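Notes for the talk at Isercombe library
Hằng Đoàn
Handouts are with Định, who is also running the slides

Slide 1. Title
Say hello. Say the talk is on keeping a recipe book for home-made hair and skin oils, and how to write one that another person can follow. Phones off. Questions at the end, except if I use a word people don't know.

Slide 2. Where my notebook came from
My aunt kept hers in the back of a rent book. Most entries were a name and a list, with no amounts. "Rosemary, the usual way." When I took it over I could make two of the recipes and had to guess at the rest. Pass the rent book round. Ask people not to lick their fingers to turn the pages, as the ink runs.

Slide 3. What goes on the page
Name of the oil, date made, every ingredient with its weight, who supplied it and the batch number if there is one. Weigh in grams. Drops are not a measure, because a drop from one pipette can be a good deal bigger than a drop from another.
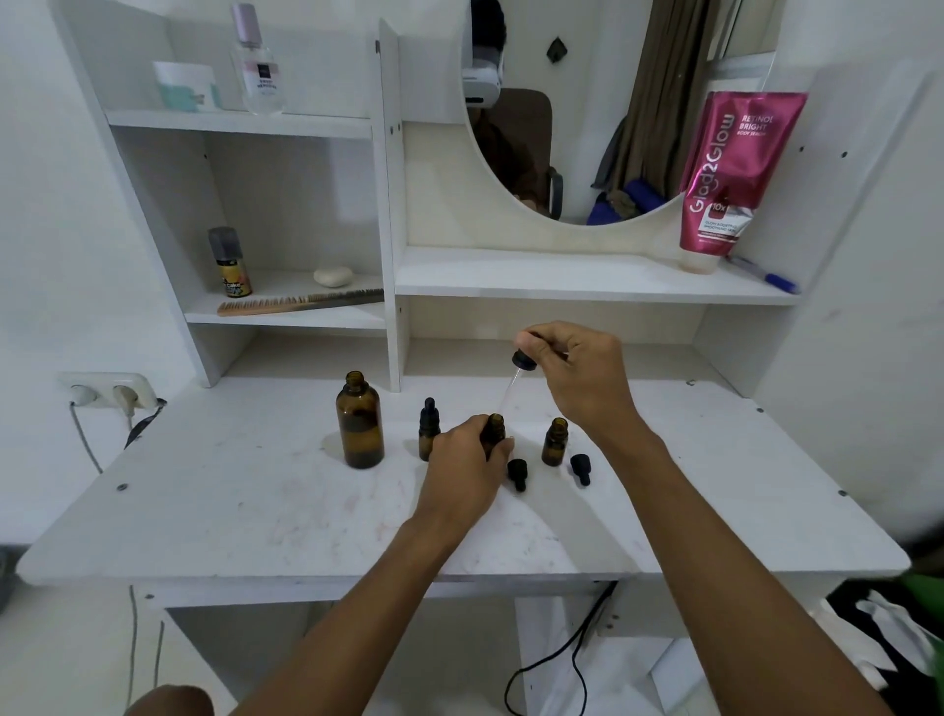
The same goes for "a capful" and "a splash". If a recipe came to you in drops, make it once, weigh what you used, and write the weight beside the original wording. Leave the original in. I crossed out my aunt's wording in the first year and I regret it.

Slide 4. Numbering
I give each batch a letter for the recipe and a number for the go. R3 is the third go at the rosemary. The label on the bottle only carries the code, and the book carries everything else. Show the Nirno page here. Nirno was our name for the night oil, and it went through several versions before we stopped changing it. Point out version 4, where I changed the carrier oil and the scent in the same batch and couldn't tell which had made it heavy. Change one thing at a time.

If running late, skip to slide 6.

Slide 5. Same recipe, different bottle sizes
People ask about this every time. Write the recipe as percentages in the book and work out the grams for the bottle you have. Do one sum on the flip chart. Use the Bomine hand oil, as the numbers are easy. Let someone in the front row do the arithmetic if they want to.
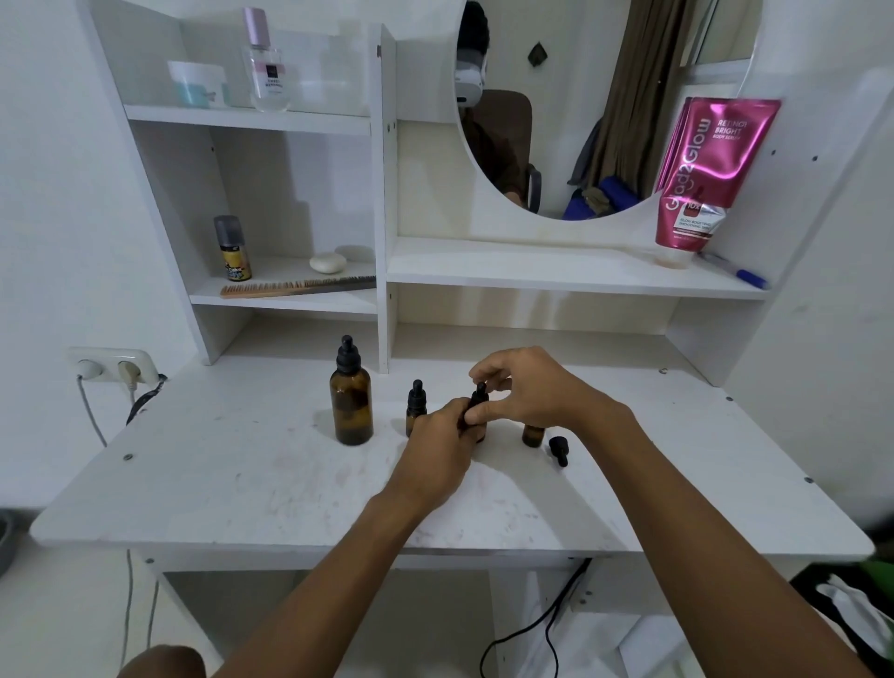

Dropper bottles in amber glass, one large and the others smaller.

Slide 6. Things that went wrong
Read out the Li entry. Li was meant to be a light face oil and I wrote "smells fine" under it and nothing more. I had no note of how it smelled when new, so when it turned I had nothing to compare it with. Now I write a line on the day and another in July when the cupboard is warm. Plain words will do: grassy, waxy, like crayons.

Also mention pencil. Oil gets on the page whatever you do and biro lifts. Pencil stays put.

Slide 7. Giving oils to other people
Copy the full ingredient list on to a card and hand it over with the bottle. Nut oils go first on the card and get underlined. Selling is a separate matter with its own rules, and I'm not covering it tonight. Anyone who wants to sell should look up the cosmetics regulations before buying stock.
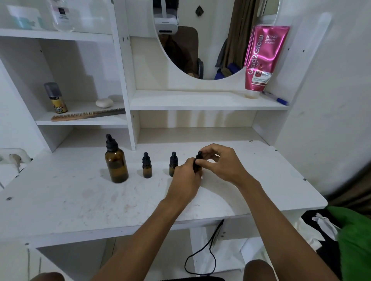
Page last changed: Jun 30, 2023

Slide 8. Starting your own
Any hardback notebook. Number the pages before you write anything. Leave up to 3 blank pages after each recipe for later goes. Contents list at the back, as you won't know the order until it's full.

Slide 9. Questions
Repeat each question so the back can hear. Spare handouts on the table by the door. Get the rent book back before people leave.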